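Notby Matte Tabletop Paint, White

I've painted a lot of furniture in my time, and this is the one I keep coming back to! It goes on smooth, doesn't smell too bad, and one can did my whole kitchen table with plenty left over – I'm still touching up chairs with it.

Stir it well (the good stuff sinks) and use a small foam roller. Give it 20 minutes between thin coats, then leave it overnight before you put anything heavy down. I skipped that once with a lamp and had a ring to sand out.

Over dark stain you'll want the Girnatetti primer first. Bare pine is fine without. 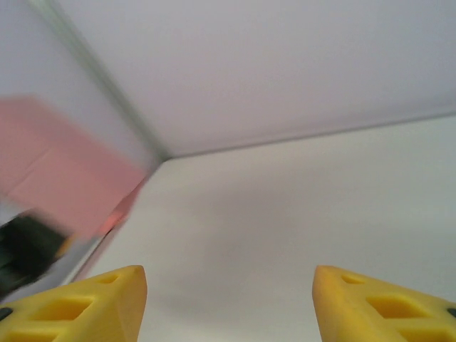

A pale white surface and plenty of yellow.

Item 701. Also comes in Cream and Ratano Gray, which is a little warmer than it looks on the lid. Brushes and rollers sold separately.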